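로봇 팔은 어떻게 물건을 집을까요?

파믹(Pamik)은 책상 위에 놓고 쓰는 로봇 팔 연습 키트입니다. 드렐레븐(Dreleven)이라는 회사가 만들었고, 8세부터 어른과 함께 쓸 수 있습니다. 상자에는 로봇 팔과 집게, 전선, 설명서가 들어 있습니다. 물건은 집에 있는 것을 쓰면 됩니다.

1. 물병 집기

물병은 키가 크고 똑바로 서 있습니다. 그래서 로봇 팔은 위에서 내려와 뚜껑 쪽으로 집게를 가져갑니다. 집게가 한쪽으로 치우치면 병이 넘어질 수 있습니다. 처음에는 팔을 천천히 움직이세요. 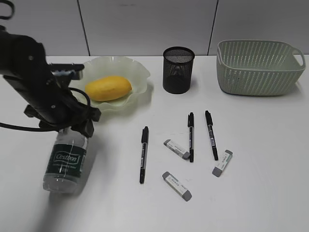

2. 지우개 집기

지우개는 작고 납작해서 물병보다 어렵습니다. 먼저 집게를 벌립니다. 두 손가락 사이에 지우개가 오도록 맞춘 다음, 아래로 내려서 오므립니다. 지우개가 비스듬히 놓여 있으면 집게도 같은 방향으로 돌려야 합니다.

집게 쪽에 달린 작은 카메라로 보면 방향을 맞추기 쉽습니다. 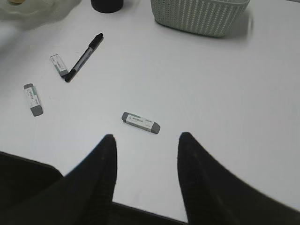
집게 쪽 카메라로 본 지우개와 검은색 펜

3. 기억하게 하기

파믹은 움직임을 2000개까지 저장합니다. 저장한 움직임은 단추를 눌러 다시 시킬 수 있습니다. 물건을 다른 자리로 옮겼다면 새로 가르쳐 주어야 합니다.

낱말 풀이
집게: 로봇 팔 끝에서 물건을 잡는 부분. 그리퍼라고도 합니다.

주의: 팔이 움직일 때는 집게 사이에 손을 넣지 마세요.

글: 스튜어트 소어비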